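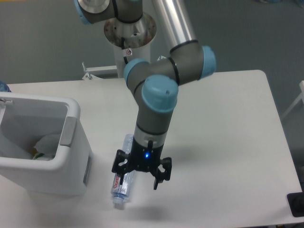 Chapter 6
Signal Flow in the Live Electronic Set

6.1 Introduction

The preceding chapters treated sound sources one at a time. A performer on stage seldom has that luxury. A typical live electronic set combines a sequencer, one or more synthesizers, a drum machine, a sampler and several effects units, and all of them must share a common clock, a common reference level and a limited number of mixer channels. This chapter deals with the path that audio and control signals take between those devices and the house system.

Two kinds of signal are considered. Audio signals carry the sound itself and are subject to noise, distortion and level mismatch. Control signals carry timing and performance data and are subject to delay, jitter and loss. The two are often routed over separate cables and are treated separately in Sections 6.3 and 6.4. They are brought together again in Section 6.6, which covers the planning of a full stage layout.

Readers should already be familiar with decibel notation (Chapter 2) and with the basic structure of a subtractive synthesizer (Chapter 4). No knowledge of digital networking is assumed.

6.2 Terms Used in This Chapter

Source. Any device that produces an audio signal without requiring one at its input.

Processor. Any device that accepts an audio signal and returns a changed version of it. A device can be both source and processor; many samplers fall into this class.

Bus. A path in a mixer on which several signals are summed.

Send. A tap that feeds a copy of a channel signal to a bus. A pre-fader send is not affected by the channel fader. A post-fader send is.

Clock. A periodic signal that sets the rate at which sequenced devices advance.

Latency. The delay between an event at the input of a system and the resulting event at its output.

Jitter. Variation in latency from one event to the next. A constant latency can be corrected by shifting a track earlier. Jitter cannot be corrected in this way, and a listener will often notice it sooner.

6.2.1 A Worked Figure

Suppose a sequencer runs at 80 beats per minute. One beat lasts 60/80 second, or 750 milliseconds. A sixteenth note is one quarter of a beat and lasts 187.5 milliseconds. If a drum machine responds to the clock with a constant latency of 18 milliseconds, each hit falls late by 9.6 percent of a sixteenth note. At twice the tempo the same latency amounts to 19.2 percent. Fixed delays therefore matter more in fast material, and a set that was adjusted by ear at a slow tempo should be checked again at the fastest tempo in the program.

The delay need not come from the equipment. Sound in air travels at close to 343 meters per second, so a performer standing six meters from a monitor hears it late by 17.5 milliseconds — nearly the same figure as the drum machine in the example above. The two delays add. In practice the monitor is moved closer before any setting on the instruments is changed.

6.2.2 Case: The Trerkia Set

The set used as a running case in this chapter was designed by Slamet Wattimena for Trerkia, a club with a standing capacity of 300. It consists of a Trokico sequencer acting as clock source, two synthesizers, a drum machine, and a Wulance delay unit fed from a post-fader send. The main piece in the program, Hầu, contains long passages in which only the delay returns are heard. The complete patch list is given in Table 6.4.

Wattimena's first layout placed the delay on a pre-fader send. When the synthesizer channels were faded out, the delay continued to receive signal at full level and the passage did not decay. Changing to a post-fader send solved this problem and introduced another: the send level now depended on the position of the fader, and the feedback setting chosen at rehearsal was too low at the venue. Both layouts are analyzed in Section 6.5.

6.3 Audio Path: Level and Impedance

The first question in any audio path is whether the output of one device can drive the input of the next without excess noise or clipping. Line-level equipment follows one of two common nominal levels. Professional equipment is usually referenced to +4 dBu, and consumer equipment to −10 dBV. The difference between the two is 11.8 dB, not 14 dB, as the reference voltages are not the same.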